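Teaching the second arm to wait

The failure that started the work at Orncombe was a dull one. Two small arms, trained together on the same recordings, would put things away neatly for a few minutes and then reach for the same place at the same moment. Neither was badly trained. Each had learned from a human operator who drove both arms at once and who never needed to tell the left hand what the right was doing.

Tibor Kovács, who leads the two-arm group there, calls the missing piece a yield signal. In a recording made by a skilled operator, one arm is often still. The usual training recipe treats that stillness as waste and trims it, or learns it as a vague tendency to move slowly. His method, named Cokex, keeps it and labels it. Every stretch in which one arm holds position while the other moves is marked automatically from the joint readings, and the policy is asked to predict the mark along with the motion.

The prediction is then used at run time. If the left arm's yield value rises above a threshold, its next block of movement is held back and planned again from a fresh camera view. The right arm is treated in the same way. A fixed rule breaks ties, so the two cannot both wait for ever.

The training set is modest: 1,467 recordings, gathered over one spring by operators using a pair of leader arms. A further 300 were held out for tuning the threshold. The group compared Cokex with the same network trained without the marks, and with a version in which a conventional planner, Somogyi, checked each movement for collisions before it was sent.

Somogyi prevented contact reliably but stopped often, and some of its stops were never released. Cokex let a few light touches through and finished more of the tasks. The gain was largest where both arms had business in one small area and close to nothing where they could work apart. 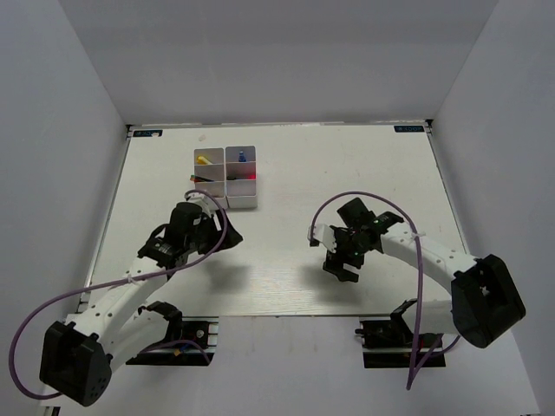
Storage tasks put the most strain on the method. The target is narrow, the approach is from one side, and an arm in the wrong place blocks the other's route as well as the camera's view. With the left gripper just below the white organizer and the right one held off in the middle-right of the table, jaws down, the spacing is of the kind the yield mark is meant to describe.

There are costs. Replanning adds a pause of up to 15 control steps, and a run with more than 5 pauses in a row is abandoned. The marks also inherit the operator's habits. One operator parked the right arm whenever the left was busy, needed or not, and a policy trained on those recordings alone became so polite that it worked like a single arm.

Kovács has since moved the method to Ilesia, a second bench with longer arms and a different camera position. The threshold had to be set again from scratch — the marks themselves carried over unchanged. His group is now testing whether the yield value can be learned from recordings in which the two arms are driven by two people, who hesitate a good deal more.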